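Rellcombe Evening School of Music
Songs and Singers, Unit 2: The Strophic Song
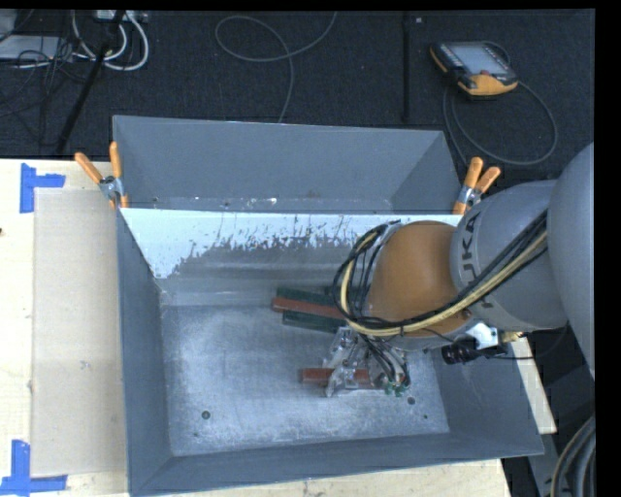

Fig. 1. Robot arm with its gripper lowered into a gray metal bin.

Please read these notes before class and bring the song sheets for "Flurkum" and "The Road to Husau". Class starts at 7 p.m.

1. What is a strophic song?

A song is strophic when every verse is sung to the same melody. The words change, the tune stays. Most folk songs and many hymns are made this way. We write it as A A A. If there is a refrain, some books write A B A B, but in this course we still call it strophic – the verse melody is what we look at.

The opposite is the through-composed song, where the music is new for each part of the text. We come to it in Unit 3.

2. The problem of repetition

Imagine a singer with one guitar and six verses. By the third verse the listener knows the melody completely. What can the singer change?

Tempo. A small delay before the last line is often enough.
Volume. Many singers make the saddest verse the quietest.
Accompaniment. The guitar can leave out the bass, or stop for one line.
Words against melody. When a long word falls on short notes, the rhythm must bend a little.

In "Flurkum" the singer uses only the last of these. Listen to verse four, where the name of the village comes one beat too early. On the Lacerda recording you hear this very clearly.

3. Speed and mood

"The Road to Husau" is marked at 98 beats per minute in our song book (page 352). This is quite fast for a song of farewell. Try to sing the first verse much slower and notice what happens to your breath: the second line becomes too long for one breath, and the sentence falls into two pieces. The tempo belongs to the text as much as to the tune.

4. Homework

Choose a strophic song in your first language. Write out two verses and mark the stressed syllables. Where do the stresses move while the melody stays the same? One page is enough, and a translation is welcome but it does not have to rhyme.

Further reading: song book, page 390, the short chapter on refrains.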